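그리퍼 비교 시험 3차 회의록

일시: 2019년 1월 8일
참석: Anikó Rácz(진행), Tala Bataineh(시험 담당), 제어팀, 기구팀
기록: Anikó Rácz
안건: 햄버거 조립 작업용 그리퍼 비교, 손목 카메라 위치, 제어기 설정

1. 지난 회의 확인
지난 회의에서 정한 대로 Bundgaard 그리퍼와 Vurkska 그리퍼를 같은 팔에 차례로 달아 시험하였습니다. 제어기는 두 경우 모두 Enido를 사용하였습니다. 팔의 속도 설정은 바꾸지 않았습니다.

2. 작업대 배치
가운데에 트레이를 두고 양쪽에 재료 칸을 두는 배치를 계속 사용하기로 하였습니다. 채소 용기는 트레이의 먼 쪽에 놓고, 종이는 가까운 쪽에 깝니다. 제어팀은 투명한 칸막이 윗면의 반사가 고정 카메라의 깊이 값에 영향을 준다고 보고하였습니다.

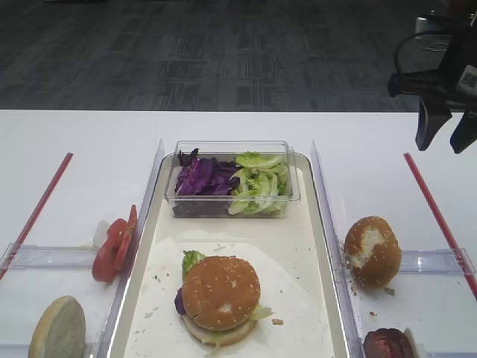
Tala Bataineh는 반사 문제에 대해 조명을 낮추는 방법을 제안하였습니다. 기구팀은 칸막이를 무광 재질로 바꾸는 것이 더 좋다고 하였습니다. 비용을 먼저 확인하고 다음 회의에서 결정합니다.

3. 그리퍼 비교 결과
그리퍼마다 집기 시험을 900회씩 하였습니다. Bundgaard는 빵을 집을 때 안정적이었지만 토마토 조각에서는 누르는 힘이 조금 강했습니다. Vurkska는 토마토의 모양을 잘 유지하였으나 패티를 들 때 미끄러지는 경우가 있었습니다. 실패로 기록된 것은 두 제품을 합하여 70회입니다. 원인별 분류는 아직 끝나지 않았습니다.
Anikó Rácz는 손가락 끝의 폭도 비교 항목에 넣어야 한다고 말하였습니다. 세워 놓은 재료에 접근할 때 옆의 부품과 닿을 위험이 있다는 의견입니다. 모두 동의하였습니다.

4. 손목 카메라
손가락이 화면 아래쪽을 많이 가립니다. 손가락을 벌린 상태에서도 가까운 재료의 아랫부분이 잘 보이지 않습니다.

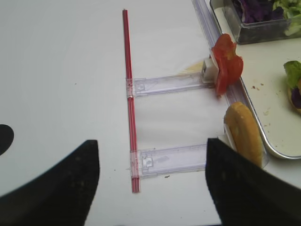 카메라를 10 mm 위로 옮기는 안과 렌즈를 Wolton의 광각 제품으로 바꾸는 안을 논의하였습니다. 렌즈를 바꾸면 보정을 처음부터 다시 해야 하므로, 카메라를 옮기는 안을 먼저 시험합니다. 저장된 영상 1,728개는 현재 위치의 기준 자료로 보관합니다.

5. 결정 사항과 담당
- 카메라 브래킷 수정: 기구팀
- 실패 원인 분류표 작성: Tala Bataineh
- 무광 칸막이 견적 요청: 기구팀
- Enido 제어기의 파지력 상한을 재료별로 나누어 설정: 제어팀
- 손가락 끝 폭 측정과 비교표 추가: Anikó Rácz

6. 기타
제어팀에서 로그 파일의 이름 규칙을 통일해 달라고 요청하였습니다. 그리퍼 이름, 재료 이름, 시험 번호의 순서로 적기로 하였습니다. 8월에 만든 이전 로그는 이름을 바꾸지 않습니다.
다음 회의 날짜는 브래킷 수정이 끝난 후에 메일로 알려 드립니다.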